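Clundard go up after a Sunday I won't forget
By Alfie Treloar

Well, they did it! Clundard are promoted, Plikau are staying where they are for another year, and I have no voice left at all. It finished 2-1 in front of 1421 people at Nevum Park, and if you've ever been to Nevum Park you'll know that's a squeeze (600 is a good crowd up there, and half of those come for the pies).

I got in early and still ended up behind a pillar. Plikau only needed a draw, and for the first half hour they played like a team that knew it. They sat deep, took forever over every throw-in and then went ahead anyway when Danjuma Ajayi got his head to a corner that our keeper should have caught. The away end went wild. The man next to me put his scarf over his face and left it there until halftime.

I don't know what Imogen Blackburn said to her players in the locker room, but they came out flying. She moved Torquil MacBrayne up from midfield, a switch I've been begging for since the fall, and within 7 minutes he'd leveled it with a low shot that went in off the post. Great finish. He ran straight past his teammates to the bench and nearly flattened the physio.

Then came the long, horrible part. Plikau hit the bar, we had one cleared off the line, and the referee turned down a penalty shout that I thought was a penalty then and still think was one after watching it back on my brother's phone. Blackburn got a yellow card for telling him so.

The winner was messy. A free kick came in from the left, the Plikau keeper punched it about as far as his own defender's back, and MacBrayne poked it over the line from a yard out. Nobody near me saw who'd scored until his name came over the loudspeaker.
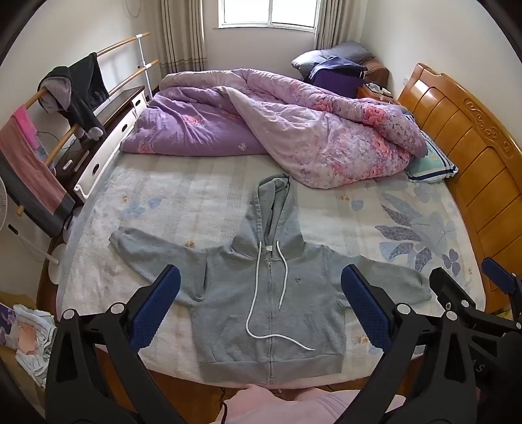
I caught up with Leanne Horrocks from the supporters' club by the gate, and she was crying and laughing at once. She's been running the bus to away games since before I could drive. "I've already had 50 texts asking about seats for next season," she told me, "and I don't even know where we're playing yet!"

Next season does mean some long trips — Sproģis away is going to be a very early start — and the club still has to sort out the floodlights before the league will sign off on the ground. Blackburn wouldn't say much about new signings. She did say she wants MacBrayne tied down to a new contract before the end of May, and I'd get that done tonight if I were her.

Season tickets go on sale at the club office next week, cash or card.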